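Mobile Interfaces, Unit 5
Launchers, gestures and the home screen
Notes by Cristóvão Salgado, revised July 2020

Please read these notes before the tutorial. Bring your own phone if it runs Android; if not, you can share with the person beside you. Nothing in the exercises will erase your data, but write down your present settings first.

5.1 What the launcher does

The launcher is the program which draws the home screen, the app list and usually the dock. Many students believe it is a fixed part of the system. It is an ordinary app with a special role, and the user can give this role to another app in Settings, under default apps. When you press Home, the system asks which app has the role and opens it.

The recent apps screen is a different case. In older versions it belonged to the system interface. From Android 9 on, many makers moved it inside their own launcher, and for this reason a replacement launcher can behave badly with gesture navigation. Keep this point in mind, it comes back in 5.3.

5.2 Two launchers compared

For the practical work we use Pekex and Girnanetti. Both are small and can be removed afterwards without trouble.

Pekex keeps the classic idea: pages, folders, a dock and a separate app list that opens with a swipe up. The grid can be changed, and the icon size goes from 50 per cent upward. Its settings menu is long and the search inside it is poor, so new users lose their way.

Girnanetti has one vertical list and no pages. Favourites stay on top, and the remaining apps are found by drawing the first letter with a finger. It is quick after some practice. However, the letter gesture has no visible sign on the screen, and in our terms from Unit 2 we say it has low discoverability.

Remember the difference between discoverability (can I find the function?) and learnability (how fast do I become good at it?). In the last exam many answers mixed the two.

5.3 Gesture conflicts

A conflict happens when 2 parts of the software want the same movement. The best known is the swipe from the left edge. In Android 10 it means Back, but in many apps it was already used to open the side drawer.

An app may ask the system to leave part of the edge free. The system limits the height of this area, so the app cannot block Back along the full side. Before you design a new edge gesture, check with both navigation modes, three-button and full gesture.

Long press is also crowded. Our test app Valente waits 400 milliseconds before it accepts a long press. With a shorter value, users opened menus by mistake while scrolling; with a longer one they lifted the finger too early and thought that the function was missing.

5.4 Wallpaper and labels

The text under an icon must stay readable on any wallpaper the user chooses. Launchers solve this with a shadow behind the letters, with a dark gradient at the bottom, or by reading the main colours of the wallpaper and changing the text to black or white. The last method fails when the wallpaper has light and dark areas close together.

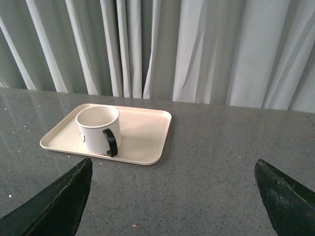
Fig. 5.2. White mug on a cream-coloured tray, grey curtains behind.

Exercises

1. Set a pale photo as wallpaper in Pekex, with label shadows on and then off. Note which labels you can still read at arm's length.

2. Install Girnanetti and open six apps by letter. Write down every wrong letter it recognises.

3. Find one app on your phone where the edge swipe has two meanings. Describe what you expected and what the phone did.

Send your answers as one PDF within 72 hours after the tutorial. Screenshots are welcome, but please hide private messages and phone numbers. For Unit 6, read the chapter on notifications as far as the section about channels.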